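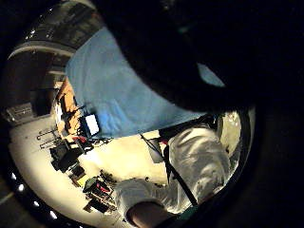 Who is the working group looking for?

People who handle tools for a living and are willing to have a draft rule tested on them. No robotics background is required for the operator seats. Two reviewer seats are reserved for applicants who have written or audited a safety procedure.

Greston is revising its practice note on hand-held gripper recording. The current text, drafted by Wallier, covers strap fit, cable routing and floor clearance. It says little about fatigue or about what an operator should do when an object tips or rolls during a take. Sessions run in November at the Mustonen building. Each participant completes 15 short tabletop tasks in blocks of 30 minutes, with a seated break between blocks.

Under the draft, operators will:
- check strap and connector before each block
- stop the take if a cable crosses the wrist
- leave a fallen object where it lies until the take is closed
- log every stop, including those with no obvious cause

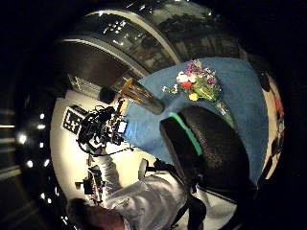 Logs are kept on paper and entered the same day. A stop is never counted against the operator, and the note will say so in its first section. Reviewers receive the logs without names and mark each clause as keep, reword or remove. The draft has 137 clauses, and a reviewer should allow 60 hours in total.

Applicants must be 18 or over and free of current wrist or shoulder injury. Both groups are paid by the hour at the standard Greston rate. Send one page on relevant work to Abilio Escobar, working group secretary. State which seat you want.

Last updated: 8 August 2018

Related calls
Cultel: reader for glossary of gripper terms
Wallier: bench technician, part time
Practice note on cable routing, comments closed

Search calls and vacancies
Enter keyword Go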